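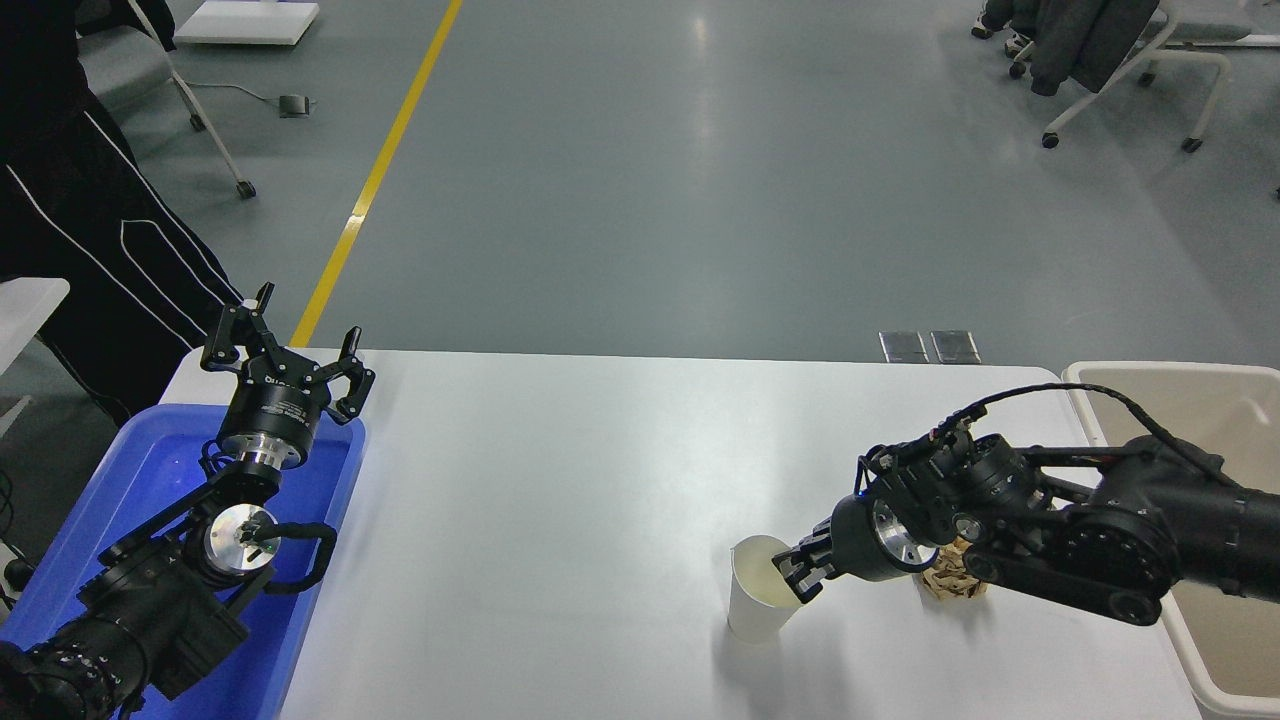 Liste de contrôle sécurité – visite de l'atelier de Kekthorpe
Démonstration à deux bras, tri de petits objets sur table
Version du 12 mars 2022, remplace celle de février

État : C = conforme, R = réserve, NC = non conforme

1. Zone et circulation

1.1 Marquage jaune au sol visible des visiteurs : C
1.2 Chaises à roulettes hors de portée des bras : C
Commentaire : distance relevée bras tendu, puis reportée au plan.
1.3 Câbles au sol hors du passage : R
Commentaire : un câble fin traverse le sol côté opérateur. Pose d'un passe-câble demandée avant l'entrée du premier groupe.
1.4 Groupe limité à 10 personnes : C

2. Bras et préhenseurs

2.1 Serrage des brides de poignet : C
2.2 Boucles de câble aux articulations, pas de pincement en fin de course : C
Commentaire : essai en vitesse réduite, 500 cycles enregistrés au journal Ratus.
2.3 Préhenseur gauche ouvert et à vide au repos : C
2.4 Effort de serrage côté droit : R
Commentaire : la consigne n° 41 convient au gobelet en papier saisi par le bord. Elle n'a pas été validée pour un objet rigide. Ne pas accepter d'objet proposé par le public.

3. Plan de travail

3.1 Objets admis : gobelet en papier vide, boule de papier brun froissé
3.2 Aucun liquide sur la table ni dans le gobelet : C
3.3 Remise en place des objets à l'arrêt uniquement : C
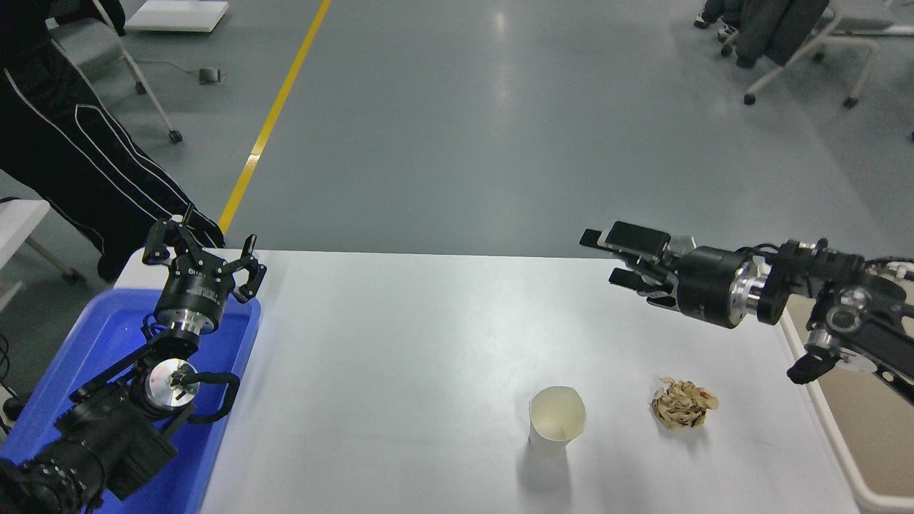
Commentaire : le gobelet est reposé debout, ouverture vers le haut, le papier à sa droite. Un écart trop faible entre les deux fausse la prise et conduit à une reprise manuelle, donc à un arrêt supplémentaire devant les visiteurs.

4. Opérateur

4.1 Opérateur debout à côté de la table pendant tout le cycle : C
4.2 Mains hors du volume de travail avant réarmement : R
Commentaire : rappel oral fait. La consigne écrite est à afficher côté bras gauche.
4.3 Arrêt d'urgence testé à l'ouverture et après chaque pause : C
Commentaire : coupure sur les deux bras, défaut 929 affiché puis acquitté au pupitre Urkonen.

5. Accueil du public

5.1 Consignes données avant l'entrée dans la salle Colombo : C
5.2 Sacs et manteaux déposés hors de la zone marquée : C
5.3 Questions prises bras à l'arrêt : C

Bilan : aucun point NC, réserves en 1.3, 2.4 et 4.2. Démonstration autorisée après levée du point 1.3. Le point 2.4 reste ouvert jusqu'au prochain essai de serrage.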